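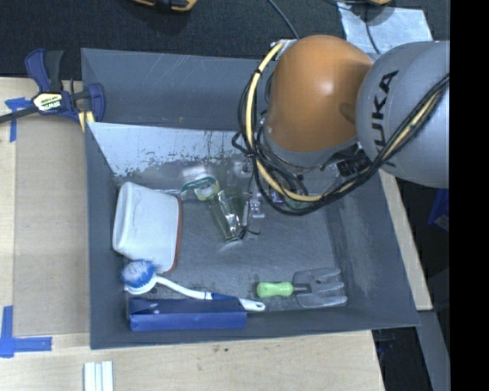

tressle_and_tea
Right, I need opinions on table tops before I do something daft. We've got a kitchen that's also the dining room, the homework room and the place where bikes get mended, and I want one big plain table in there instead of the glass thing we inherited. I've more or less decided on pale wood, the same sort of light top as the one under that grey tray, but my other half says it'll show every cup ring by October. The two I keep going back to are the Vudska (520 quid, oiled) and the Toledo, which is lacquered and dearer. Three kids, one dog, a lot of beetroot. What would you do?

mossgarth
Oiled, every time. We've had ours for years and when it gets grubby I give it a light sand, a coat of oil and leave it overnight. You can't do that with lacquer - once it chips you're stuck with the chip.

penny_plain
Sorry but I disagree with mossgarth. Oiled is lovely if you're the kind of person who oils things. I'm not. I did it twice the first year and never again, and now there's a grey patch by the window where the plant pot lived. Get the lacquered one and a decent set of mats.

mossgarth
That's the plant pot's fault, not the table's!

penny_plain
The lacquered one we've got at work has had plant pots on it too and it's fine. Just saying.

hobnob28
Have you thought about second-hand? I found an old school table for next to nothing, 3 metres long, came out of a science room I think (there were burn marks). Took me a whole weekend to get the varnish off, and the dust got into everything including the toaster, but I love it to bits. Downside is it won't go round the corner of the hall so if we move house it's staying.

tressle_and_tea
Oh I'd love that but 3 metres would mean eating in the garden. The room's a funny shape. Did you seal it after?

hobnob28
Hard wax oil, two thin coats. Thin is the important bit. My first go was too thick and it stayed tacky for ages, I had newspaper stuck to it.

quillback
Watch the Vudska legs. We had one and they're bolted on right at the corners, so whoever sits at the end gets a knee full of bolt. The Sevska is much the same size with the legs set in a bit. Wobbles slightly on our tiles but a bit of folded card sorted it.

penny_plain
Folded card on a table at that price, blimey.

quillback
It's an old house, everything in it wobbles.

lowmarsh
Going against the grain (sorry) but why pale at all? We went dark with the Lernberg and you can't see a thing on it. Crumbs, yes. Cup rings, no. Felt pen, no. I paid just under 1000 and that was with a bench thrown in.

mossgarth
Dark shows dust something rotten though. I'd be wiping it all day.

lowmarsh
I just don't look at it in the mornings when the sun's on it.

tressle_and_tea
Ha, this is all very helpful and I'm now less sure than when I started. Dark would swallow the room I think, it only gets light until dinnertime. Quillback, how wide is the Sevska, do you know? And can you get your chairs right under it? We've got ones with arms and they catch on the one we've got now, which drives me up the wall.

quillback
Haven't got the tape to hand, will measure tonight. Armchairs might be a squeeze, there's a rail along the long side that hangs lower than you'd expect. My lad whacks his knees on it.

penny_plain
So it's bolts or rails. Get the Toledo!

tressle_and_tea
Going to the shop to sit at all of them with one of our chairs. Yes, I'm taking the chair with me. Will report back on the knees.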